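27/02/2022

# Stale octree, late head pose

Notes on the Sima stack after the last round of work on low reaches. The task is fetching from the bottom compartment of a fridge that stands at the end of a desk. The arm has to get past the corner of the desk on the way down and again on the way back up. Planning kept failing on the second leg with "start state in collision", and I wanted to know what it thought it was colliding with.

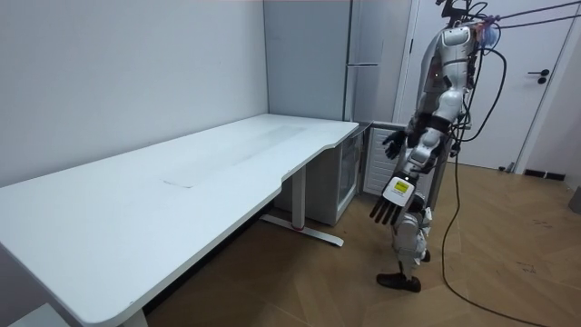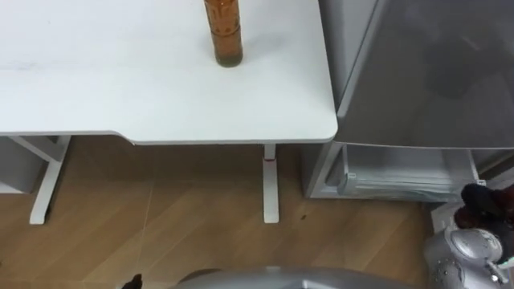

The short version is two bugs that looked like one. The first was in the self-filter, the second in how we timestamp the head pose.

## What the planner saw

Sima plans against an octree built from the head depth stream. Before points go in, a self-filter removes everything that falls inside a padded model of the robot. The fixed camera is used only for logging and labeling and does not feed the map.

I replayed a failed run with the map saved at every plan request. At the first request the map was clean. At the second there was a thin shell of occupied voxels hanging in free space between the desk corner and the fridge, in the shape of a forearm. The arm had been there while it was moving. The filter had let some of those points through, and the head never looked at that volume again from an angle that would clear them.

My first fix was to increase the padding. It made the shell go away and also ate the front edge of the desk, so the planner was now happy to send an elbow through it. I caught that in simulation. Don't do this.

## Timestamps

The filter was using the right geometry at the wrong time. Joint states are stamped on the controller. Depth images are stamped on arrival at the host, after the driver has finished with them. I measured the offset by nodding the head sinusoidally and cross-correlating the commanded neck pitch with optical flow in the image. It came out at 22 ms, stable across runs.

With the arm still, 22 ms is nothing. With the wrist moving at normal speed it is enough to push the far side of the hand outside its padding. With the neck moving as well, the errors add, and our gaze controller tracks the hand during reaches, so the neck is always moving at exactly the wrong moment.

The driver now takes an offset in its config:

```yaml
head_depth:
 stamp_source: host
 stamp_offset_ms: -22
 require_tf_at_stamp: true
 max_points_per_insert: 3000
```

`require_tf_at_stamp` matters as much as the offset. Previously, if no transform was available at the image time, the code fell back silently to the latest one. It now drops the image and increments a counter. A missing image costs us very little. A badly placed one stays in the map.

Kirsty Imrie asked why we don't use the hardware stamp. The sensor does provide one, but it is in a clock that drifts against the host, and the Fumell driver we build on doesn't expose the sync message. That is on the list for March. Until then the constant works.

## The part that was left over

After the timestamp change I reran the planner offline over the logged plan requests, all 1,325 of them. The arm-shaped shells were gone. Nine requests still failed with the same message.

All nine were with the hand near the drawer. The shared cause was contact geometry. When the fingers are in or near the compartment they are supposed to be close to surfaces, closer than the octree resolution. A voxel containing both a drawer wall and the outside of a finger is occupied, and the start state is then legitimately in collision with it as far as the checker can tell.

Halfdan Thoroddsen had already written something for this in Gokonley, our task layer, for a different job. It marks a box around the grasp target and relaxes the hand-to-map checks inside it for the length of the retreat. I ported it with three changes:

- Only the finger and palm links are exempt. The forearm is still checked everywhere.
- The box is attached to the detected compartment pose and expires with it. If detection goes stale, the exemption goes too, and the robot holds.
- The retreat inside the box is a straight line along the approach axis. Sampling-based planning starts once the hand is out.

The third one was an argument. Halfdan's version let the planner sample inside the box, and it would sometimes find a short path that swept the fingers sideways. That was fine for his job, where there was nothing on either side. It is a poor idea in a drawer.

All nine requests now produce a plan. I have only executed the retreat on hardware at reduced speed, so I won't claim anything about full speed yet.

## Clearing

I also changed the gaze behavior slightly. Before a plan request, the head makes one short look along the intended exit path, which gives the map a chance to ray-clear the volume. It adds a little time to each cycle. With the timestamps fixed it is mostly redundant, and I may take it out again once there are more runs.

Maluro, the log viewer, now has a toggle to draw the saved map over the fixed camera view. It uses the static extrinsics, so if you have bumped the mount, recalibrate before trusting it. The drop counter from the depth driver is on the same panel. A few drops at startup are normal while the transform buffer fills. If it keeps climbing after that, check the load on the controller host first.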